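Search this site
Enter keyword
Go

Flomden shops asked to give up their bags again, with little to show for the last time
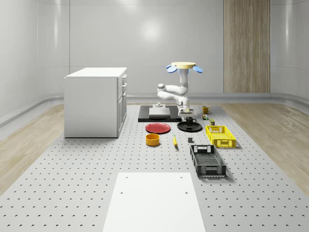

Plates, mugs, a bowl and a banana on a grey table. Computer-generated picture.

23 Feb 2019

Shoppers in Flomden will be asked to bring their own containers for loose food and household goods from next month, under a scheme that its backers say will cut the town's packaging waste and that several traders say they have heard before.

The scheme, called Sketik, is run by Lokier, the firm that already holds the contract for the town's recycling banks. Customers register a box or jar at the till, have it weighed, and collect a point each time they fill it. Points can be swapped for money off at shops that sign up.

How much money off is less clear. The leaflet sent to households this week says rewards will be "generous and growing". It gives no rate. Asked for one, Lokier said the figure would be set once enough shops had joined.

So far two have. One is Hou, the grocer on the corner of Mill Street, where rice, lentils and washing powder have been sold loose for years without any points at all.

"People who want to bring a jar bring a jar," said Thảo Bùi, who manages the shop. "I've said yes because it costs me nothing until the summer. After that there's a fee, and I'll look at it then."

The fee is mentioned on the back of the leaflet, in smaller type than the rest.

Lokier has promised to keep 3000 kilos of packaging out of the town's bins in the first 12 months. It is a good round number, but it is hard to say what it will be measured against. The firm does not weigh packaging separately from other household rubbish, and a spokeswoman, Rosalie Egger, said the saving would be "modelled from till data".

That means the firm will work out what people would have thrown away if they had bought the same things in packets. It will not be checking the bins.

Yasaman Soltani, who sits on the town council and voted against giving the scheme a grant, said she had asked for a simple before-and-after weighing at one collection round and was told it would be too costly.

"We are paying for a result and the people we are paying will tell us if we got it," she said. "I'd like somebody else to hold the scales."

Older residents may remember the cloth bag drive, which was launched with a brass band and ended when the free bags ran out. No report on it was published. The council says it has no record of one being written.

Not everyone is so doubtful. Snežana Pavlović, who runs the second shop to join, a bakery near the bus station, said she had thrown away too many paper bags that were used for the length of a car park. She expects her regulars to take to it, though she admitted that most of them buy a single roll and eat it on the way out.

Lokier says a first set of figures will be ready in October. The council's grant is due to be renewed in September.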